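Search talks and notes

Teaching by Hand: What I Learned Showing Robots How to Tidy Up
Speaker notes, Wumpini Bawa
Rommont evening session, Saturday, 40 minutes with questions

12 comments · 30 shares

[Start. Wait for the door to close.]

Hi everybody! Thanks for giving up a Saturday for this. I'm Wumpini, I work on the teaching side at Drindov, and I spend most of my week moving a robot's arms so that later on it can move them itself. It's the best job I've ever had and I'm going to try not to talk too fast. Nkrumah Amissah is in the second row with a card that says SLOW DOWN.

Quick show of hands: who has driven a robot arm before? By remote? By grabbing it and pushing? (Talk to whoever put a hand up. If no hands, go straight on.)

Two ways to show a robot a task. First, you take hold of the arm and guide it through the motion. You feel the weight, you feel where the joints don't want to go, and you get good at it in an afternoon. The trouble is that your own body is in the way, and with two arms you run out of hands fast. Second, you drive it from a distance with a pair of controllers. You lose the feel, but you can work both arms at once, and the cameras see the table instead of your elbows.

We use both. I started out a hand-guiding loyalist and Nkrumah slowly won me over — he still brings it up.

[Slow down here.]

The task I want to talk about is as plain as they come: a toy car goes in a bin. Pick it up, carry it over, let go. A toddler can do it, and I love it because every mistake you can make as a teacher shows up in it. 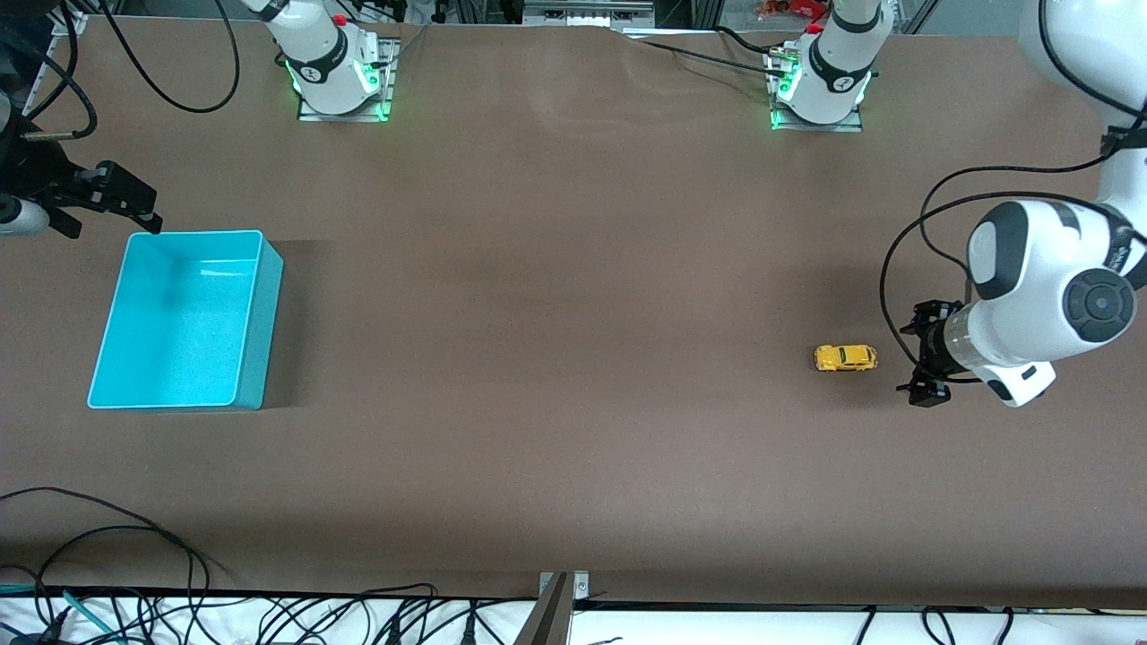
My first set was 184 demonstrations, and I was so proud of them. Same approach every time, smooth as butter. We trained on the whole lot and the arm was lovely as long as the car sat where I'd always put it. Turn the car a little and the fingers came down on the roof. I had taught one very good motion and not much about cars!

So for the second round I got messy on purpose. Car facing away, car sideways, car way out where the reach gets awkward. I left in the grabs where I missed, backed off and tried again. Those are gold. If the robot only ever sees perfect grabs, it has no idea what to do after a bad one.

[Tell the Hinitz story if there's time. Skip if we're past the halfway mark.]

Short version: at the Hinitz workshop in February I let a dozen people drive, and the recordings all looked different. One person swooped. One person stopped dead over the bin every time before letting go, and the trained arm picked up that pause and kept it. You really do hand over your habits. I now ask new drivers to watch their own replays before they record anything we keep.

Things to say about driving with two arms:
— Decide which arm does what before you press record. Changing your mind halfway makes a confusing demo.
— Park the arm you aren't using in the same general area, but don't freeze it in one exact pose.
— Take breaks. My grabs get sloppy after 30 in a row and I don't notice until I see the replay.
— Open the fingers early. Late opening is the most common thing I fix.

[Water.]

People always ask how many demonstrations you need. For the car and bin we kept 500, counting the messy ones, and I'd have traded a good chunk of my first set for fewer, more varied ones. Your number will be different. Train early, see where it fails, then go record exactly that.

Mention Rissanen, the little replay viewer we use. Ask me for a look at it afterward, I have it on my laptop and I will happily show you far too many clips.

[Questions. Repeat each one into the mic. Nkrumah takes anything about the controllers.]

Related talks · Share · 3 replies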